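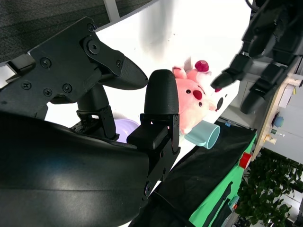 Why does a phone on a contract cost less at the counter than the same phone bought outright?
Because the carrier is lending you the difference and collecting it back through your monthly bill. The phone costs what it costs, and somebody pays the whole lot in the end (you, mostly).

I'm starting the week 4 notes there as it was the bit we rushed through last time, and a few of you came up afterwards looking unconvinced. Fair enough! I spent my first three years as a phone customer believing I'd been given a handset for free, so let's go through it slowly with some numbers.

The Kulby example

Our carrier is Kulby and our phone is the Ernell. Kulby sells it two ways. You can walk in and pay 1047 dollars, take it home and put any SIM you like in it. Or you pay 200 dollars on the day and sign up for two years, with a plan that costs more each month than the SIM-only plan with the same data and the same calls.

Say the gap between the two plans comes to 1293 dollars over the full two years. Add the 200 you paid at the counter and the Ernell has cost you 1493. The outright buyer paid 1047. So the contract customer has paid 446 dollars extra for the favour of spreading it out, and that's before we get to what happens if they want to leave early.

Please don't write in your assignment that the contract is therefore a rip-off. Plenty of people haven't got 1047 dollars sitting around, and a credit card might charge them more than Kulby does. What I want is the total, worked out properly, and then your opinion of it.

Leaving early

Kulby's exit fee starts at 600 dollars and drops by the same amount each month, so over 24 months it falls by 25 dollars a month. Leave at the end of month ten and you owe 350. Some carriers keep the fee flat until the last day, which is a nastier arrangement, and you'll find it buried well down in the terms. Bring a highlighter.

Marwan Aoun asked in the tutorial whether the phone stays locked after you've paid the exit fee. Good question, and the answer depends on the carrier's terms and the country you're in. For Kulby, assume it gets unlocked once the account is settled, and you have to ring up and ask for it.

Launch day and the network problem

Carriers love to advertise a phone as ready for the new network. Have a look at what that means where you live! Sayegh launched its version of the Ernell in May, and the ads were all about speed, while the fast network was only switched on in a handful of city centres. Customers everywhere else were paying for the faster plan and getting the old one. The phone could do it, the tower down the road couldn't.

When you read a launch announcement, I'd like you to mark these:

1. The price, and whether it needs a new contract or just an upgrade.
2. The network bands the phone supports, checked against the bands the carrier uses (these don't always match, even with the same model name).
3. Which software version it ships with, and who sends the updates. If it's the carrier, expect a wait while they test it and add their own apps.

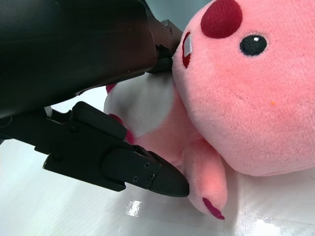
4. Anything described as "supported" or "coming soon". The Zodura wallet app was listed as supported on the Sayegh model, and you still needed a bank that had signed up to it.

For next time

Pick any phone sold by two carriers and work out the two-year cost on each, plus the outright price with a SIM-only plan. One page is plenty. Show your adding up, and put the exit fee on a separate line so I can find it. If you get stuck on the monthly gap, email me before 5 pm and I'll get back to you that evening.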